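We use cookies to keep this site running and to see which papers get read. By continuing you accept our use of cookies. Accept | Manage settings

2018-04-25
By Rukhsana Gilani and Yasir Tanoli

4. What the skippers told us about going adrift

I'll be upfront that this was the part of the project I enjoyed most, and also the part I planned worst. Yasir and I had a tidy questionnaire (9 pages, which was far too long) and we'd used it on precisely two people in Dondik before we gave up and just let folks talk. Once you ask a skipper whether they've ever lost power offshore, you're not getting back to question four. So what follows is built from conversations, coded afterwards, and I've tried to say where the coding was a judgement call.

4.1 How a drift starts

We'd gone in expecting engine failure to dominate, and it was certainly the story we heard most in Pivlow, where the boats are older and fuel gets stored in whatever's handy. In Dondik it was different. People there fish off moored platforms, and nearly everyone talked about lines parting in a blow. The weather itself was rarely described as extreme. One fellow called his a "nothing wind" and was still annoyed by it years later, mostly with himself, as he'd noticed chafe on the line that September and put off replacing it till the end of the season.

I coded cases like his as gear failure, while Yasir wanted them under maintenance. We argued over this for longer than I'd like to admit and ended up with a combined category, which hides a difference that I still think matters. Readers who want to split them again can do it from the notes in the appendix.

4.2 The first night

This is where the accounts start to sound alike, whichever harbour they come from. Almost everybody said they'd stayed up through the first night watching for lights, and almost everybody said that was a mistake! They were worn out by morning and made poor choices about water. A skipper who'd spent 40 hours adrift told me she drank most of what she had before lunch on the first full day, simply from sitting in the sun with nothing to do.

Fishers who'd been adrift before (we spoke to several) behaved quite differently the second time. They rigged shade first, then sorted the food, and only then fussed with the radio. I'd love to call this a finding, but it's a small group and they were telling it to us with hindsight, so please take it as a pattern worth following up.

4.3 Signals and power

Radios came up constantly, usually with some swearing. Handhelds were often aboard but flat, or charged and stowed somewhere awkward. The Jafri co-op had run a scheme to get a locator beacon onto each member's boat, and the people we met there were proud of it, but when we asked where the beacon was kept we got a lot of different answers, including "at home, so it doesn't get pinched."

The other thing they brought up was cable, which I hadn't thought to ask about at all. A spare aerial lead or a length to run from battery to lamp was mentioned again and again as the item they'd wished for. How it's stored matters too, as a loose tangle in a wet locker is miserable to sort out in the dark. A small spool like the one in Figure 2, with white cable wound between black flanges, was the kind of thing several people thought they could find room for. Others said they'd rather have it coiled and tied to the inside of the hatch, and I can't say our interviews settle it.

4.4 Who raises the alarm

Ashore, the alarm was nearly always raised by family, and usually late. In Zekora it's normal to stay out an extra night if the fish are running, so nobody at home worries until well into the second day. By then a boat can be a long way off. The furthest recovery we heard of was 300 kilometres from where the trip began, and in that case the family had rung the harbour office 2 times before anyone went looking.

We asked what would have helped and got very practical replies: a fixed time to call in, and a neighbour who knows that time and will make a fuss if it passes. Several skippers already do this informally with a cousin or a mate on another boat – Yasir reckons it's the cheapest measure in the whole study, and I agree with him.

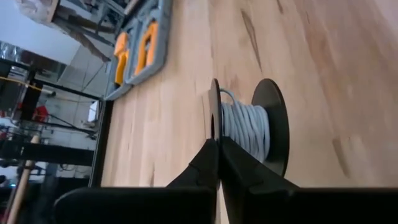 Figure 2

The trouble is that a call-in time only works if the person ashore feels allowed to make that fuss, and a few of the wives and mothers we spoke with in Zekora clearly didn't. They'd been teased for ringing too early once and hadn't done it since. We pick this up again in Section 5, along with the harbour office logs.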